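FOR IMMEDIATE RELEASE

Clato Opens Packing Room in Flestden for Household Care Parcels

FLESTDEN, Jul 26, 2018 – Clato, the household supply charity, today announced the opening of a packing room on the ground floor of the Moynihan Building. The room will prepare mixed parcels of small household goods for families moving into new homes through the Plenudgate housing program.

Packing is done by hand at pale-topped tables. Small items are set out beside an open box before they are placed inside, so that tubes and bottles can be checked for tight caps.

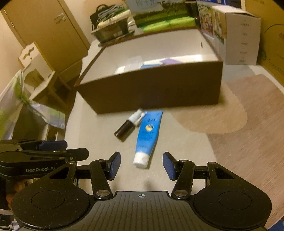 A blue tube and a small dark bottle in front of a large open box at the Flestden packing room.

"Families told us that the big items arrive first and the small ones are forgotten," said Saoirse McGrath, director of Clato. "We have set up this room to deal with the small ones."

Clato expects to send out 100 parcels before the end of January. Deliveries will be made to 74 households in Flestden, and the remaining parcels will be held for urgent requests.
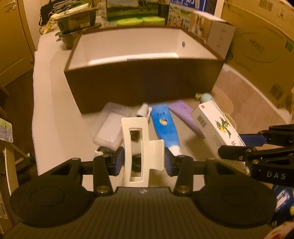
Donated goods are accepted in any quantity, provided they are clean and complete. Clato asks donors to leave printed cartons unopened where possible. A white carton with a green cartoon figure and a barcode on its side can be sorted by its label, while a loose part such as a cream-white plastic bracket with a long slot needs a note saying what it belongs to. Glass items and open toiletries cannot be accepted.

Donations may be left at the Moynihan Building front desk during office hours. Groups bringing more than 15 bags should call ahead.

Contact: Clato Press Office, Moynihan Building, Flestden

Comments (3)

marla_k: Do you take shower curtains if they are still in the wrapper?

Flestden Dad: We moved in with 2 kids and no can opener. Good to see this.

R. Tobin: Is there parking for drop-off?

Last updated: Jul 26, 2018

© Clato. All rights reserved. | Contact us | Back to top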